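Clincombe basket tradition

The Clincombe basket tradition is a body of claims about basket making in and near the village of Clincombe. In its usual form it holds that a distinct local pattern of carrying basket was made there without a break for many generations, that the pattern was known by the name Joltadora, and that it was the model for later factory-made baskets sold far outside the district. The existence of basket making in the village is well supported. The rest of the tradition rests on thin evidence, and several parts of it are disputed.

Origins

Popular accounts place the start of the craft in the distant past, often with no date at all. The earliest paper record that clearly refers to it is a parish account book for 1896, which lists a payment for "baskets, mended and new." The entry gives no maker's name and no description of the work. Local guidebooks have cited it as proof of an established trade. Gaëtan Caron, who published the first full reading of the account book, pointed out that a single payment shows only that someone was paid for baskets, and that the same book lists payments for rope and lamp oil, neither of which has ever been claimed as a Clincombe craft.

Willow was grown in the wet ground below the village, and old field names support this. Growing willow is weaker evidence than it may seem. Much of the crop in districts of this kind was cut and sold as bundled rods to makers elsewhere, and no sales records from Clincombe survive to show where its willow went.

The Joltadora name

The word Joltadora is the most repeated and least secure part of the tradition. It is said to have been the makers' own name for a deep, straight-sided basket with a doubled rim. No written use of the word before the first village craft fair has been found. Supporters say that makers used it in speech and had no cause to write it down. This is possible, but it cannot be tested.

Two explanations of the word are in circulation. One treats it as a family name, changed over time; no family of that name appears in the parish registers. The other derives it from the jolting of carts on the road to market. Itzel Ocampo has called the second "a story made to fit the sound of the word," and few writers have defended it since. A suggestion that the name was coined by the organizers of the fair has not been proved either, although it would account for the silence of the earlier sources.

Construction

Baskets attributed to Clincombe makers are stake-and-strand work, in which upright rods are set into a base and thinner rods are woven between them. The method is very widely used and is of no help in tying a basket to a place. Three features are usually named as local marks: the doubled rim, a border of open work below it, and a base pushed slightly upward at the center. All three are found on baskets from other districts. An upturned base in particular is common wherever baskets stand on damp floors.

Karla Alvarado measured 70 baskets in private and museum hands that had been labeled as Clincombe work. She reported that the group varied as much within itself as it did from a set of baskets known to come from elsewhere. In her view the label had been applied mostly by dealers. Critics of the study noted that she could not examine baskets still in daily use on farms, which might have been a more even group. She accepted the point but observed that none of her critics had produced such baskets.
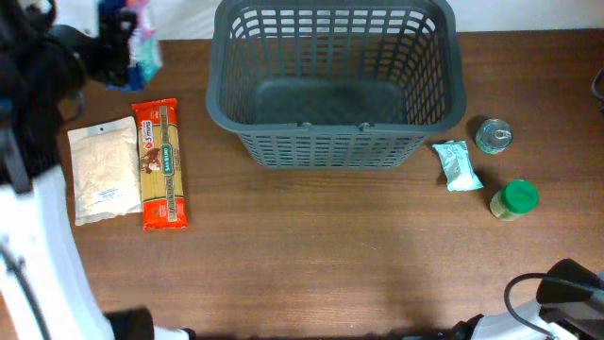 Influence on factory-made baskets

The claim that Clincombe work shaped the design of mass-produced baskets first appeared in a booklet sold at the fair. It compared the open border of the local basket with the pierced sides of molded plastic ones and proposed a line of descent from one to the other. No designer's notes, patent papers, or letters have been offered in support. Openings in the sides of a molded basket save material, reduce weight, and let air and water through, and a designer could arrive at them without having seen a willow basket from any particular village.

The booklet names a firm, Trista, as the link between the two. Trista did sell household goods in the region, and one of its price lists includes a "country pattern" basket as item 442. The list has no drawing. Yolanda Apaza, who traced the firm's surviving papers, found that it bought its baskets from a wholesaler, Chávez, and did not make or design them. Where Chávez got them is not known.

Decline and revival

Most accounts agree that basket making in the village had stopped, or nearly stopped, before the fair began. The fair is held each June and includes weaving classes, which are generally well attended. The booklet describes the classes as a direct handing down of skills from the last working makers. Suha Mahasneh, who interviewed the first teachers, found that 2 of them had learned from printed manuals and that the others had trained outside the district.

Supporters reply that a craft may be revived from books and still belong to a place. That is a fair argument about the present-day classes, whose baskets are sound and sell well. It has little bearing on whether an unbroken tradition existed before them. The village sign continues to describe Clincombe as "the home of the Joltadora basket."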